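Bin-picking kit review: Nillus Gorport 2

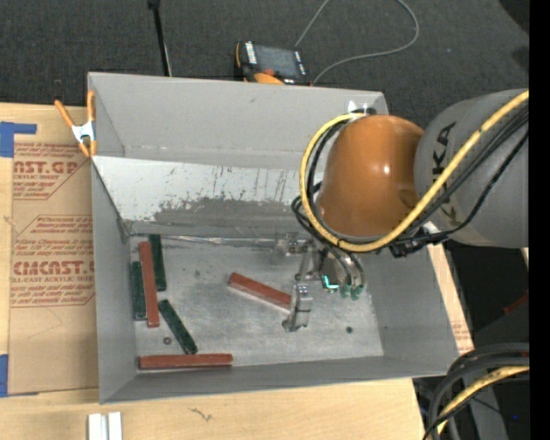 Gorport 2 is the second release of the Nillus bin-picking kit, and the first sold without an arm. The package covers a two-finger gripper, mounting brackets, a license for the Olum grasp planner and 5 part templates. Buyers supply the robot, the bin and the air.

Our interest was in long rectangular blocks, a shape the first release handled badly. Parts lying free in the middle of the floor are simple. Blocks parallel to a wall are harder, as one finger has to fit between part and sheet metal. Olum now scores wall clearance before it ranks candidates, and it will take a poor grip near the end of a block over a good one that risks contact.

We logged 339 picks on mixed red and green blocks. Of these, 52 needed a second attempt, most of them along the front and side walls. Color made no difference to the results. Scuffed metal did: dull patches on the bin floor produced false edges until we raised the contrast threshold, a setting the manual mentions only in an appendix.

Installation took one afternoon. Hose routing is left to the user - allow slack at the last joint, or the fittings will be loaded sideways at full tilt.

Moreira handles sales and support, with spare fingers in stock from November. Owners of the first release can buy the planner license separately, but the old brackets do not fit the new gripper body.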